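Speaker notes: The Bed Is Not a Shelf
Trovside home evening, June 21, 2023

Slide 1
Good evening, and thank you for coming. My talk is short and it is about the bed. In many small apartments the bed is the biggest flat place, so everything lands there: shopping, mail, bags. I was doing this too, for years.

Slide 2
Ask the room: who moved something from the bed last night before sleeping? Wait for hands.
I rent a studio in the Malinowski building, 237 square feet. There is one small table. When I come in with my hands full, I see only the bed.

Slide 3
My rule has 2 parts. First, food goes to the kitchen before I take off my shoes. Second, every bag is opened the same evening. A closed bag can stay closed for a month, I know this from August.
(Slow down here. Last time I spoke too fast.)

Slide 4
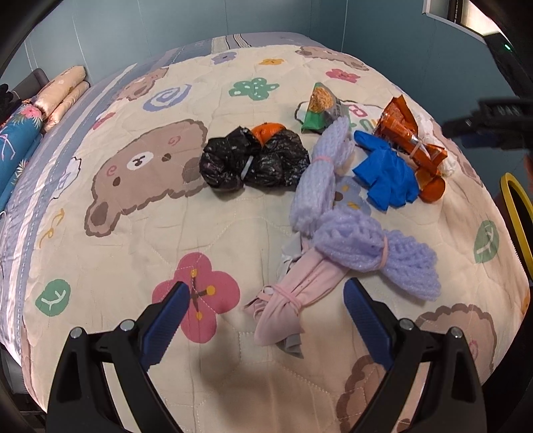 Slide 4: Bear quilt with a twisted black bag and packaged items.

Let people look first. Then ask which thing they would take away first. Most will choose the biggest. I prefer to start with the black bag, it takes the eye away from the bears and the flowers.

Slide 5
Give out the Nivent cards, 5 for each table. Please write one thing that is on your bed now and where it should live. Questions after.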